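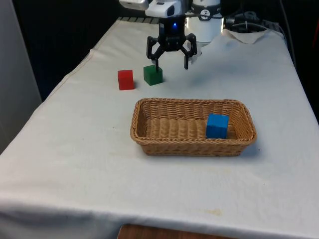
Huanca set: red, green and blue cubes with rectangular wicker basket, on white table cloth

Huanca Cube and Basket Set
Manufacturer: Folatis
Distribution: Emgate
Page revised 17 February 2025

Overview

The Huanca set consists of three small wooden cubes, a rectangular wicker basket and a white table cloth. It is supplied for tabletop sorting, placing and tidying exercises and is suitable for classrooms, therapy rooms and home use. The cubes are each a single solid colour. No letters, numerals or pictures are applied to the faces, so the set can be used with any spoken language and with users who do not yet read.

All parts can be ordered separately. Cubes are sold only as a set of three, as the colours are mixed in one batch and shades may differ slightly between batches.

Contents

Cube, wood, red
Cube, wood, green
Cube, wood, blue
Basket, wicker, rectangular
Table cloth, white
Instruction leaflet

Cubes

The cubes are cut from beech and sanded before colouring. Edges are lightly broken and corners are not rounded to a radius, which keeps the full face in contact with the table and allows the cubes to be stacked. The finish is a water-based matt stain sealed with one coat of clear lacquer. Grain may remain faintly visible under the colour, most often on the red.

The green is a dark shade. Under weak or strongly angled lighting the shaded faces can look darker than the colour card suggests. Where the exercise depends on telling green from blue at a distance, Folatis recommends diffuse overhead lighting and the white cloth. Dark table surfaces reduce the contrast for both colours.

Cubes should not be soaked. Prolonged contact with water raises the grain and the lacquer will lift at the edges first. Light scuffing on the corners is normal wear and is not covered by the guarantee.

Basket

The basket is woven by hand and external dimensions vary from piece to piece. The base is flat enough to stand without rocking on a level table; a new basket that rocks can be dampened on the underside, weighted with a book and left overnight.

Maximum load is 600 g, distributed over the base. The three cubes together are well within this limit. The rim is not intended as a lifting point when the basket is full. Support it from below.

Loose wicker ends may be present on delivery. Trim them flush with side cutters. Do not pull them, as the strand may run back into the weave. Keep the basket away from radiators, where the wicker becomes brittle.

Table cloth

Material: cotton, plain weave
Weight: 200 g per square metre
Fits table tops up to 1000 x 700 mm, with overhang on all sides
Wash: 60 °C, no fabric softener
Iron: medium, slightly damp

The cloth gives a plain background and damps the noise of cubes being put down. It is not a non-slip layer. On lacquered or glass tables, fix the overhang with standard cloth clips, which are not included. Creases do not affect stability unless a cube is standing directly on one, but the cloth should be pulled flat before stacking exercises.

Expect shrinkage at the first wash. The dimensions given above allow for this.

Setting out

1. Cover the table and smooth the cloth towards the edges.
2. Place the cubes on the cloth with clear space between them. They need not be squared up to the table edge.
3. Place the basket within reach of the user.
4. Name the colour to be moved, or show the matching colour card from the leaflet.

For a basic exercise the cubes are moved into the basket in a stated order. For the reverse exercise they start in the basket and are set out again in a row. The leaflet, written by Teófilo Mosquera, gives further sequences, including stacking and work with a second set. Spare leaflets are free of charge with any order.

Cleaning

Wipe the cubes with a damp cloth and dry at once. Mild soap may be used. Alcohol wipes dull the lacquer after repeated use, and solvent cleaners will remove it. Brush the basket out with a soft dry brush. Dust in the weave can be removed with a vacuum cleaner on its lowest setting.

Storage

The cubes store inside the basket, with the folded cloth on top. Keep dry and out of direct sunlight. Of the three colours, red is the most likely to fade when left on a windowsill.

Safety

Intended for use under adult supervision. Withdraw any cube with a split or a raised splinter. Sanding and re-staining by the user is not recommended, as the replacement finish has not been assessed.

Spare parts

Set of three cubes, red, green and blue
Basket
Table cloth, white
Colour cards, pack

Spare parts are normally held in stock by Emgate. Baskets are made to order in quantities and may be subject to delay when stock is exhausted. The February production run of cloths was 1000 pieces and is available now.

Returns and disposal

Unused sets may be returned in original packaging. Washed cloths cannot be accepted. Worn cubes and baskets can be sent to Emgate in any carton and are passed to Wasteck for wood recovery. Remove the cloth from the carton first, as textiles are handled separately. Mark the outside of the carton "Huanca return" and enclose the order number.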